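Block sorting rig at Herkell: progress report for October

To everyone at the Bukach fund, with our thanks for your patience over the summer and for the kind note that came with the second payment.

We had hoped this would be a report full of good news, and a fair bit of it is, but we did have a fault this month and you ought to hear about it properly. On run 1346 the arm came down too far and pressed hard on a block before the force limit stopped it. No one was near it and the arm itself is fine, but it gave us all a start, and we shut the rig down there and then.

Finding the cause took us rather longer than we'd have liked. The Tanguy controller had gone back to an old height setting after a short power cut, so the arm believed the board was 2 mm lower than it was. We went back through the logs and found 31 earlier runs with the same wrong figure, all of them gentler, and we've taken those out of the results. Olska very kindly lent us a spare controller while ours was being looked at, which saved us a good deal of waiting about!

We've since started again at a slower speed, with the coloured shapes back out on the wooden board. 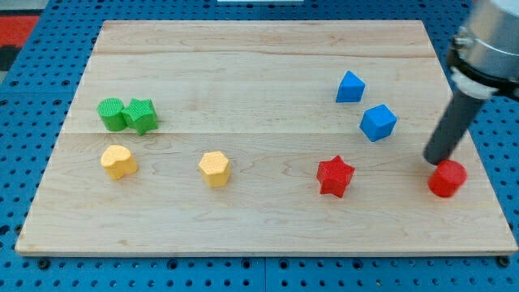 Could the same thing happen after another power cut?
The arm now refuses to move until the height has been measured afresh and someone has confirmed it at the desk.

We still owe you 700 clean runs under the new settings, and expect to send those figures with the next report, along with the repair bill.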